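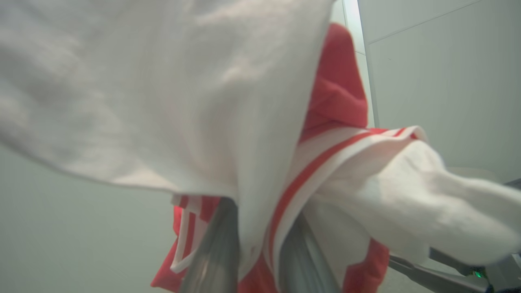 Amra Kelmendi
Reviews editor, home robots

I've been looking forward to putting this gallery together! Tedosance is a two-armed laundry kit from Grendlow, and it's meant for one of the dullest jobs in any home: getting clothes off the furniture and into a basket. I've been following it since May, when all I had to go on was a spec sheet and a very patient phone call with Jurgita Mägi, who runs the gripper team. Now I've got pictures of it at work, and I think they say a lot more than the spec sheet did.

Up at the top of the page is the view from the wrist, with the fingers deep in red and white cloth. I love this angle. Clothes have no fixed shape, and from this close you see why that makes life so hard for a machine – a striped cuff in one place, a crumpled white bundle in another, and two layers lying over each other right where the fingers want to go.

The grippers are plain two-finger ones, and I was a little surprised by that (I had pictured something softer, more like a hand). Mägi told me her team tried fancier designs and kept coming back to this one. A narrow finger gets under a fold, and a pinch is all most clothes need.

On to the ottoman. The right gripper has hold of a red garment by pinching it from below, and the left one is open and free over by the basket. Red clothing with white stripes is in the basket, next to something white. Look at how the waistband bunches up on that gray cushion! A person would grab it without a thought, and I find it great fun to see a machine deal with the same crumple.
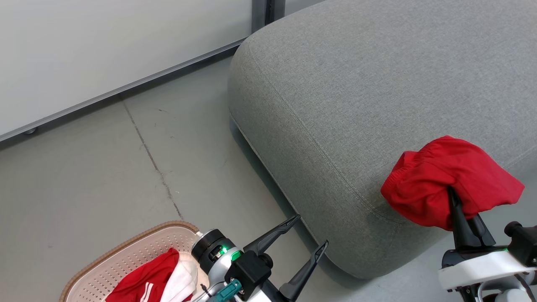
Close up with the wrist camera

Each wrist has its own small camera, and Grendlow includes both in the base kit. The software package, called Juška, takes those views together with the wider one from the head. I'm very happy they didn't make the wrist cameras a paid extra, as the similar Plornton kit does.

My favorite of the bunch has the two fingertips apart, red cloth hanging in close on the left and another red piece on the corner of the seat. Past the fingers there's a computer tower, a tangle of cables, a desk or rolling frame on a caster wheel, even a white sneaker. It's a normal busy floor, and that's the kind of place I want to see a laundry kit in.
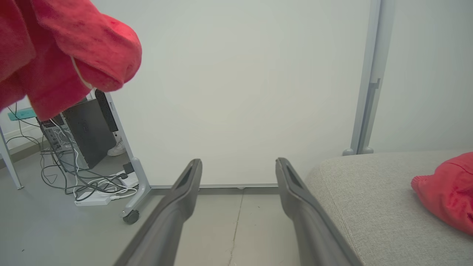 Can I use my own basket with the kit?

Any open-top basket will do, as long as it is no more than 35 centimeters high. You show it to the software once during setup, and after that you can move it around the room as you like.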